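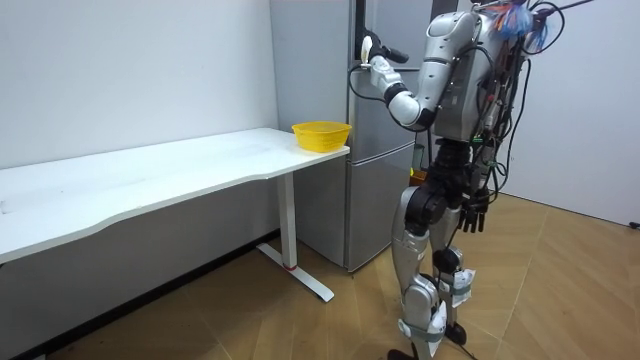 Stained glass for the Stiltonham chapel – repair or replace?

Forum: Church Buildings and Furnishings
Started 20 Sep 2020

poppy_goodall
Our congregation has been left money for the east window at Stiltonham. It's three lights, and the lead has bowed badly in the middle one. We have two proposals. Pridomgate would take the old glass out, relead it and put it back. Khumalo would make a new window with a resurrection theme and store the old panels. The family who left the money would like something new but the will doesn't require it. Has anyone here been through this?

ReeceM
We went through it at Walunine. Relead it. Ours had 304 pieces and they reused 285 of them. The rest were matched from old stock and I can't pick them out from the pews.

liya.e
How old is the glass, Poppy? Lead gives out long before glass does, so bowing by itself doesn't tell you much. Check the stone too. We had our panels out before we found the sill was cracked, and that held us up until February.

poppy_goodall
Put in when the chapel was built, so well over a century. It's mostly pattern work with a small lamb at the top. Nobody has looked at the stone yet.

HNaylor
I'll disagree with Reece. A church isn't a museum. If the old window is mostly pattern and people want one that tells the Easter story, I think that's a fair use of a gift. Our new window gets talked about in Sunday school every year. The one before it never was.

ReeceM
People were married and buried under that pattern, Hayley. "Store the old panels" usually means a crate in a damp room. Ask Khumalo where they would be kept and who pays.

HNaylor
Fair question about storage. I still don't think age settles it.

Amber H
Before anyone picks a side, find out what permission you need. Our denomination wants drawings and a written statement for any change to a window, but a straight repair goes through on a shorter form. Yours may be different.

Also get the protective glazing priced separately. Ours was sealed tight with no vents and the lead suffered for it.

liya.e
Seconding the vents.

poppy_goodall
Thank you all. I've asked both firms to quote for the outer glazing on its own line. Pridomgate also wants 300 for a survey from a scaffold tower, which would cover the stone.

ReeceM
Pay it. We skipped ours and the sill work added 2000 to the bill.

HNaylor
Agree with Reece on that one. Could the lamb go into the new window, if you end up going that way? Ours kept a small panel from the old one, low down on the left.

poppy_goodall
I hadn't thought of that. I'll ask Khumalo and put it to the family as well.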